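Most of what goes stale in a kitchen cupboard goes stale after the packet is opened, so the work is all in the ten seconds after you use something. These are the habits I keep for dry goods, tea, baking supplies and the odds and ends that live near them.

## Dry goods

Flour keeps best in something with a tight lid. A 570 ml jar is handy for cornstarch, cocoa and breadcrumbs, but too small for a bag of flour, and you end up with a rolled-down paper bag on the shelf anyway. Buy one big container for flour and stop there.

Brown rice and whole wheat flour have more oil in them than the white kinds. Keep them in the fridge or freezer if you don't bake every week. White rice is fine in the cupboard.

Write the month on the lid when you open a packet. Masking tape and a pencil will do. Ink smears when the jar gets wiped, and printed labels leave glue behind.

## Zip bags

Press the air out before you close a zip bag. Lay it flat, zip it most of the way, push from the bottom up with your palm, then finish the last inch. If the zipper won't catch, there is usually flour or sugar in the track. Run a dry toothbrush along it.

Bags that held dry food can be used again. Turn them inside out, wash in warm water with a drop of dish soap, and stand them over a wooden spoon to dry. Don't reuse one that held raw meat or fish.

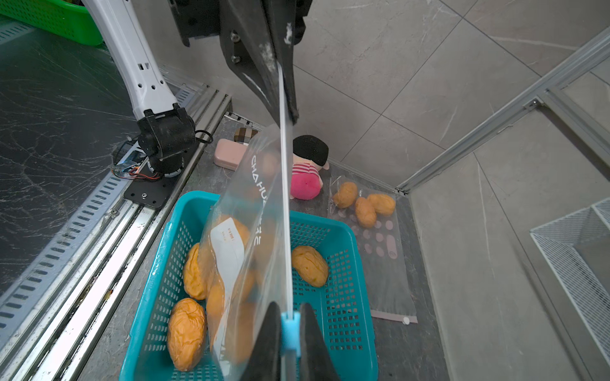 Tea is the one thing I would never leave open overnight. It picks up the smell of whatever is next to it, and coffee and curry powder are the worst. Keep it two shelves away from both. Dorothy Wragg taught me to put spices in the drawer by the sink and tea in the cupboard by the door, and I have left it like that for 11 years.

## Baskets and bins

Small packets fall over and get lost behind cans. Stand them upright in a basket, the way you would file papers, with the oldest at the front. Plastic baskets are easier than wicker because they can go straight under the faucet. Measure the shelf first – mine is 10 inches deep, and the first set I bought stuck out past the door.

One basket for baking, one for tea and cocoa, one for soup mixes and gravy. Anything that doesn't fit into those goes on the open shelf where it will get used.

## Moths

If you see a small brown moth in the kitchen, check the flour, nuts, dried fruit and birdseed. Throw out anything with webbing in it and take the trash outside the same day. Vacuum the shelf corners and the peg holes, then wipe with hot soapy water and let the wood dry before you put anything back.

Freezing new flour for a week takes care of eggs that came home from the store. Let it come back to room temperature before you open it, or it will clump.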